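Heltley Grip Kit: notes and sample recordings

Version 3, 15 April 2023
Maintained by Marjorie Catterall, Lestside

What this is

A folder of recordings made with the Heltley Grip Kit, a two-finger gripper and wrist camera sold by Ackroyd for small bench arms. We bought the kit in November and have used it on a Dokinau arm since then. The recordings are shared so that anyone thinking of buying one can see what the camera gives you before spending the money.

The task is the same all the way through: pick up a piece of toy food from a white table and put it in a wicker basket. The table is matte, which keeps glare down, though shiny pieces still show a highlight. The toys include an avocado half and a round orange-red fruit sold to us as a peach.
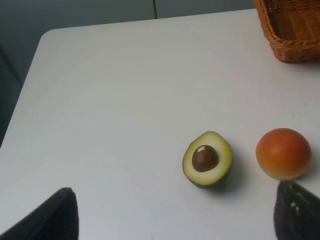

Flat pieces are the harder ones. The fingers need to come in low, and the kit's default approach height is too cautious for anything lying cut side up. Lower it in the settings file before you start. Round pieces grip well but can roll if one finger touches first, so close slowly.

What's in the folder

runs/ – 3,000 short recordings, one per attempt, failed attempts included
settings/ – the settings file used for each batch
notes.txt – remarks made on the day, lightly tidied

Each recording has the wrist video, the finger opening and the arm position. There is no sound.

Fitting the kit

Four bolts and one cable. The bolts supplied were too long for our arm and we swapped them for shorter ones. Ackroyd sent a replacement set when asked, but it took two weeks to arrive. Run the finger calibration again after any change to the mounting.

Known problems

The camera sits close to the fingers, so the basket is often only partly in view during a pick. If your software needs to see the whole basket, add a second camera.

Finger pads pick up dust and fluff. Wipe them with a damp cloth.

Some early runs have the clock out of step with the arm position. They are listed at the end of notes.txt.

Use

Free for any purpose – please credit Lestside. Corrections to Marjorie.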